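Last updated: January

We use cookies to remember your basket and to see which pages are read. By carrying on you agree to this.

Clullance electric steamer pot

The Clullance is a round electric steamer pot for the worktop or the table. It has a white base, a perforated stainless steel tray and a round glass lid. It is sold by Wullitum Kitchen and comes from the same range as the Granström rice pot, so the two can share a shelf without looking odd.

The base holds the water and the heating plate. Fill to the inner line and no higher, or it spits through the holes when it comes to the boil. One filling lasts long enough for two batches of buns or a large batch of potatoes. The pot switches off by itself when it runs dry, but it is better to top it up before then. Use a jug and pour slowly at the edge.

The tray rests on the rim and lifts straight out. It suits steamed buns, dumplings, fish fillets, carrots and broccoli. Buns swell as they cook, so leave a finger's width between them. For soft doughs, cut a square of baking paper for each bun or brush the tray lightly with oil. Very small items such as peas will drop through.

The lid has small holes for steam. Tilt it away from you when you open it and put it down flat on a dry surface. Keep a folded cloth within reach for the rim of the tray, as the steel gets as hot as the water under it.

Plain buns need 12 minutes from the time steam shows, filled ones 15. Turn the pot off and wait 4 minutes before lifting the lid, otherwise the tops may sink. Move them to a plate with tongs, one at a time. 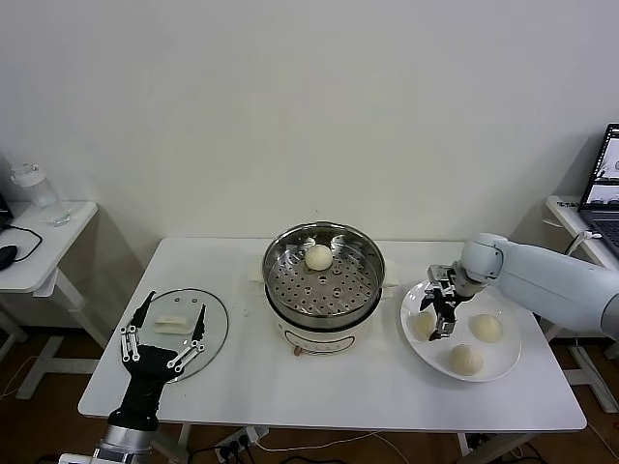 Customers who bought the first version have written to say that the tray used to rock if it was loaded on one side, and that the new one sits better, though they would still like handles on it. A set of clip-on handles is sold separately under the Flerura name and fits both versions.

Cleaning: the tray and lid can go in the dishwasher. Wipe the base with a damp cloth and never put it under the tap. For limescale, use 200 ml of white vinegar, leave it for half an hour and rinse twice.

In the box: base, steel tray, glass lid, mains lead, booklet.
Order number: 2450
Guarantee: 3 years on the base. The glass lid is not covered against knocks, but spares are kept in stock.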